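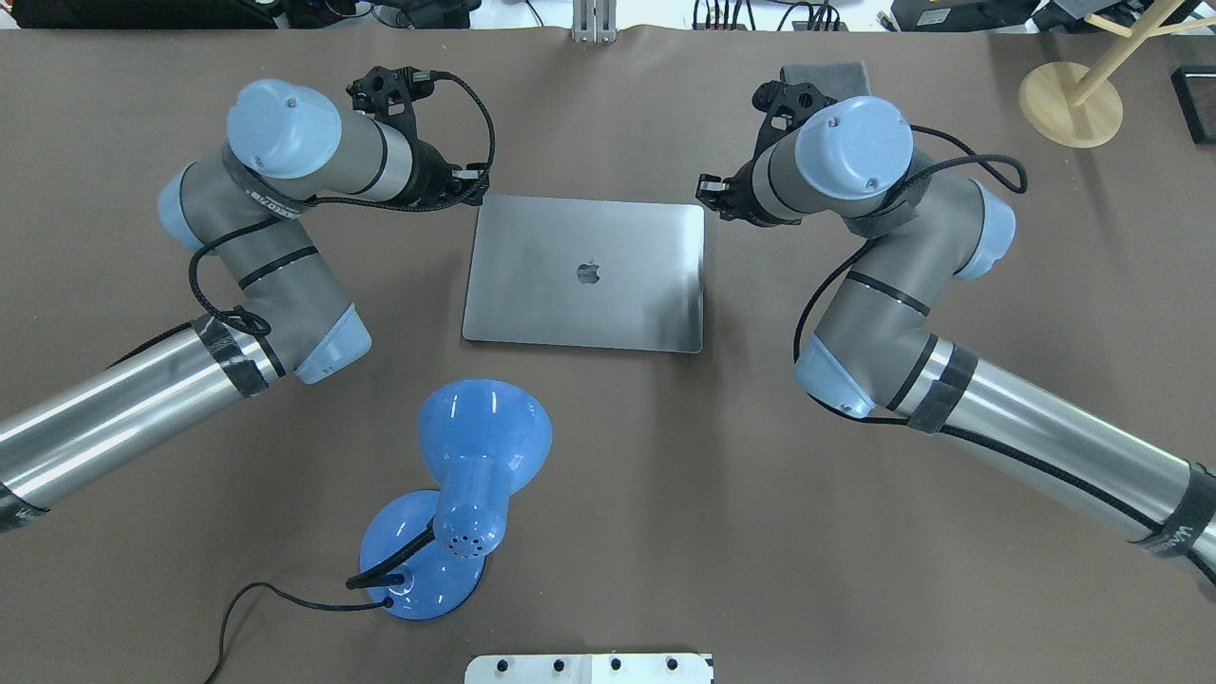 Criminal Procedure II
Handout 7: Release pending appeal
Instructor: Jasmina Stojanovska
Revised 2021-12-09

Read with the Manness problem, pages 12 to 17 of the course packet. Bring the packet to class.

1. Starting point

Before trial the accused is presumed innocent, and the court asks mainly whether he will come back and whether anyone is at risk. After conviction the presumption is gone. The sentence is valid until a higher court says otherwise, and most systems put the burden on the applicant to show why it should not be served right away.

Release pending appeal is therefore a separate application with its own test. Filing a notice of appeal does not by itself suspend a prison term. In some systems it does suspend a fine or a forfeiture order. Check the statute each time.

2. What the applicant must show

The wording differs from place to place, but the elements below recur.

(a) An appeal has been properly filed and is within time. A defective notice usually ends the matter.

(b) The applicant is not likely to flee. Passport, property, family and past attendance at court are all relevant. Attendance before conviction carries less weight than it did, as the applicant now knows the sentence.
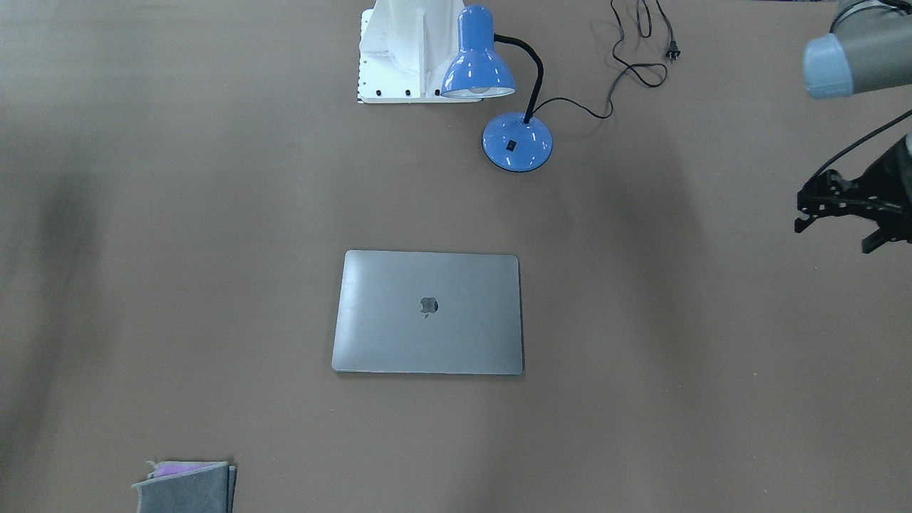

(c) The appeal raises a substantial question. The court does not decide the appeal at this stage. It asks whether the point is fairly open to argument and whether, if decided for the applicant, it would probably lead to reversal, a new trial or a shorter term.

(d) Special circumstances, where the statute or case law requires them. The usual ones are serious illness that the prison cannot treat, and a short sentence that would be finished before the appeal is heard.

Students often run (c) and (d) together. Keep them apart in a written answer. A strong ground of appeal may count as a special circumstance in some courts, but the reasoning has to be set out.

3. The Manness problem

Koo was the finance officer of a public agency. Over three years he approved 718 payments to Hultgate, a supply firm in which his brother-in-law, Yeo, held shares. The trial court convicted both men of fraud. Koo received six years and Yeo received eight months. Hultgate was fined.

Koo argues that the payment records were admitted without a proper certificate. He also produces a letter from a clinic in Faltenmont stating that he has high blood pressure. Yeo raises no point on the evidence and appeals against sentence only. The appeal list is running at around 17 months.
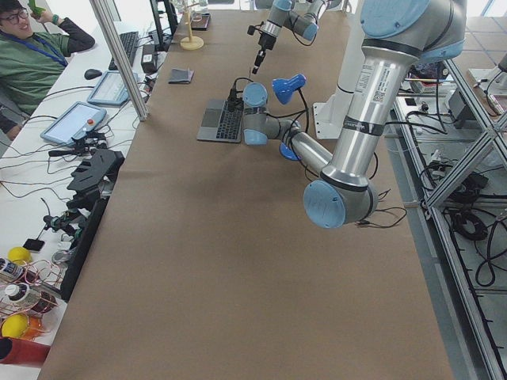
On these facts Yeo has the better case under (d), even though his appeal is narrower. His term will expire well before the hearing, and an appeal won after release from prison is worth little to him. Koo's medical letter is weak. It names a common condition and says nothing on whether the prison doctor can manage it. His evidence point may satisfy (c), but only if the records were central to the verdict – read the trial judge's findings in paragraph 12 again before taking a position.

4. Terms of release

Where release is granted, the usual terms are surrender of travel documents, a bond with one or more sureties, regular reporting, and a duty to prosecute the appeal without delay. Breach of any term allows the court to revoke.
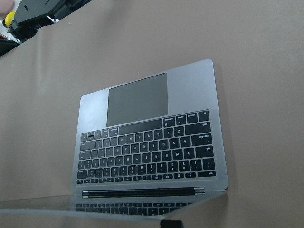 Can an applicant who has been refused apply again?
A second application is generally allowed if there has been a material change, such as a new medical finding or a long delay in preparing the record. Repeating the first application before a different judge is treated as an abuse of process.

5. Written work

Draft the ruling on Koo's application. The limit is 3000 words, footnotes included. Deal with each element in section 2 in order, and state the burden of proof once, at the start. Yeo's application is not part of the exercise and will be covered in the seminar.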